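Sidra Mughal
2/25/20

Everybody keeps telling me to sort the kids' bricks by color. I have 1,402 pieces in one tub and I remain unconvinced. Thread.

The color people always show you a shelf of pretty bins. Looks great. Now ask them to find one red two-by-one in the red bin. You're digging through red on red on red.

Mudassar Dhanial swears by it. He bought the Bredov drawer set, 11 drawers, and I asked how long it lasted. He changed the subject.

Sorting by shape makes more sense to me on paper. Your eye picks out a color fast. It does not pick out a shape fast in a heap. But then you need a drawer for every odd little hinge, and who's doing that after dinner?

The Gurkuvel blog says start small – one tray, two colors, everything else stays in the tub. Fine. That I can at least believe a person would finish.

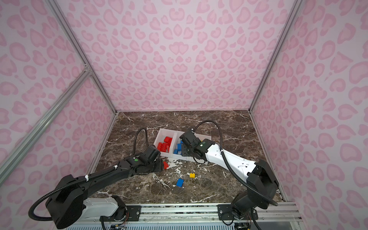

Red on one side, blue on the other, and you still end up with strays on the table. There's always a yellow one. Where does yellow go? The two-color crowd never says.

My other gripe is that a tray has no lid. Somebody bumps it and you're back to a tub, only now it's the floor.

I'll give it until May. If my 5-year-old puts even one blue brick back where it came from without being asked, I'll post an apology to Mudassar.

Until then it's the tub, and a bedsheet to dump it on. Shake, pick, gather the corners, pour it back. Takes me a minute – show me the drawer set that does that.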